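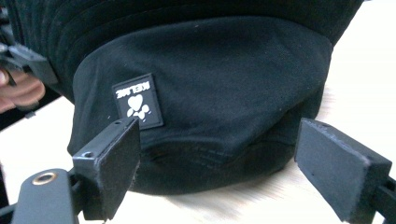 Bidthorpe Hat Library Opens in May, Returns Policy Already Under Strain

2 min read

BIDTHORPE – Konley, the accessories lender that spent last year persuading people to borrow scarves, will open a hat library on Maillard Street this May. Members pay $40 a year and may take out one hat at a time, for as long as the weather or their confidence holds.

The opening collection runs to 152 hats, picked from donations after a trial at the Ivberg branch. During that trial, 107 loans were made and 79 came back on time. Konley considers this a strong result and has sent several polite letters.

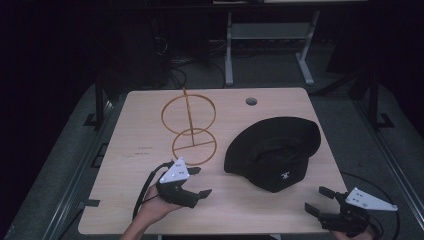
A black hat and a gold-colored wire stand on a wooden tabletop.

Late fees will be modest. Hats returned with a feather they did not leave with will be accepted without comment. Top hats are for weekend loan only, following a disagreement in Ivberg over a low doorway.

Membership forms are available at the Maillard Street counter from 10 a.m. Please bring proof of address and know your head size.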